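Fabric backdrops for tabletop work, a thread. Green on the table, black behind it. I set these up often enough in the back room that the measurements are worth writing down.

1/ The green cloth is the Bokel, bought off the roll and cut to 1345 mm. The tabletop is narrower than that, so there is spare to go over the sides. I don't hem it. A hem prints through as a line once the lights are low.

2/ Black is the Radico curtain, 398 g per square metre according to the invoice. Heavier than it needs to be for blocking light, but a light one moves every time the door opens.

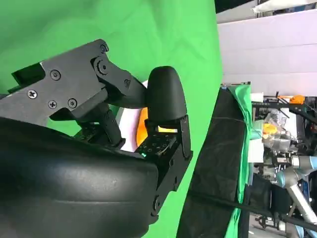
3/ Creases are the main job. Green shows them as soft tone changes and you can mostly leave those alone. Black shows them as grey lines under side light, and steaming gets most of it. Both cloths want doing at the same session, as they meet: the black panel is slightly wrinkled with a strip of green draped down its right edge, and in a join like that any leftover fold on one side makes the other look worse. Steam from the top, let it hang, then leave it alone for an hour.

4/ Colour. Bright green bounces onto anything pale. Moving the lamp back 200 mm made more difference than changing the bulb. White china picks up a tint from whatever the lamp is doing, so I set the balance off a plain white plate before anything else goes down.

5/ Props for this lot are pumpkins, small ones, orange and cream stripes with proper ribs. Stripes are handy for checking exposure: if the cream still has shape in it, you have room. Plate in the centre, a pumpkin either side, and enough bare green between them that the shadows don't touch.

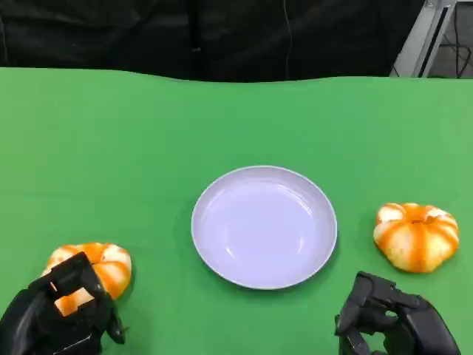 Szabó replied that a cloth will always ripple at the far edge and asked why I don't switch to a painted board, which would stay flat and wipe down.

6/ Fair question. I had a painted board from Vasholm until April. It was flat, and it also chipped at the corners and threw a hot spot under the lamp that no angle would shift. Cloth is matte and goes in the wash. I'll take a bit of ripple at the back.

7/ If the ripple does bother you, 2 bulldog clips under the back lip, pulled outward before they're pulled down. Down first locks the slack in the middle and you'll be starting over.

8/ Wash the green on its own — cold, no softener. Softener leaves a faint sheen. Line dry in the shade and roll it on a tube for storage.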